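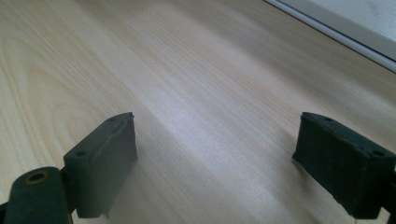 Light wood table, what do I put on it so it stays light?

posted by tikonar_attic, 31st July

So I bought a pale wooden table secondhand from a place in Bredton and I love it, but I have no idea what finish is on it, if any. I've got 2 kids who do homework and eat on it every day. My last table went orange after I oiled it and I do NOT want that again. Do I wax it, oil it, varnish it, leave it alone? I've read so many different things that I'm more confused than when I started. Also is sanding a must? I don't own a sander and I'd have to borrow one.

bredton_bench

Find out what's on it first. Put a drop of water on a spot underneath the top and leave it for a few minutes. If it beads up there's probably still a finish on there, and you may only need a good clean. If it soaks in and goes dark, it's bare or close to it.

For staying pale I'd go with a water-based clear coat, matte. I've done 4 tables that way and the oak one I did first is still nearly the color it was. Oil-based stuff is what gives you the orange (ask me about my hallway shelves). Hand sanding is fine for a top that size — use a block, go with the grain, and wipe off all the dust before you coat. I did three thin coats and kept everybody off it for 7 days, which with kids means eating on the couch, sorry! Try it on the underside before you commit.

Thomas

wax

maplecrumbs

I'd skip plain wax if the kids eat there, mine got white rings from hot mugs and I was redoing it all the time. There are hardwax oils with a bit of white in them made for pale wood, and those don't yellow much. I put one on our table last October and it still looks good, apart from a marker stain that I've given up on. Easy to patch too — you just rub a little more into the worn bit. Lay the used rags out flat outside to dry, don't ball them up in the trash, they can catch fire.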